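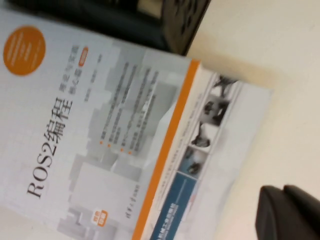 Bronwyn Tasker
Second-year student, Decorative Arts and Collections

Project report: Dating Lemirham tea ware from its backstamps
Submitted Monday, December 16, 2024

Lemirham made earthenware tea sets in the Gallardo pattern, a grey leaf border with a thin blue line inside the rim. Dealers usually date the pieces by the colour of the border. I wanted to find out if the mark on the base gives a better date.

Material

I worked from the sales catalogue kept at the Flustance reading room. It has 1,421 entries for Lemirham, mostly single cups and saucers. I left out anything listed only as "tea ware, mixed", and took 100 entries where the mark was drawn or written out in full. I was also able to handle 13 pieces from the teaching collection.

Each piece got one line in a spreadsheet: shape, border colour, mark, foot rim, any painter's number. Chips and crazing were recorded but not used.

Findings

The marks fall into five groups. The first is a plain impressed name with no pattern title. The second adds "Gallardo" in green script. Groups three and four are both printed in black and differ only in the line under the name, and I mixed them up for most of June before going back to redo the sheet. The fifth has a small crown and appears only on the taller coffee cups.

Border colour did not follow the marks. Pale and dark grey both turn up in groups two, three and four. I think the colour depends on where a piece sat in the kiln, but I had no factory records to check this against.

Some saucers have a second mark, Plullilitz, impressed under the glaze. These are slightly heavier and the foot rim is unglazed. They were probably bought in as blanks and decorated at Lemirham.
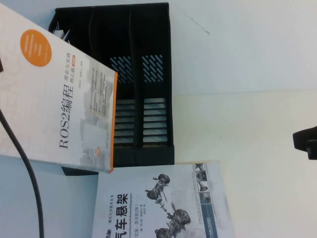 A reader of the first draft objected that a saucer with the Plullilitz mark could just as well be a replacement made later, and that weight alone would not settle it. I agree. I have moved those pieces to a separate table and no longer use them for dating.

Limits

Catalogue drawings are not all by the same hand. Two entries described as group three could be group four. Cups and saucers were also swapped between sets by owners, so a matching pair was counted as two objects.

Further work

Lids and teapots still need to be done. The Flustance catalogue lists them in a different volume, which was out for rebinding when I asked for it.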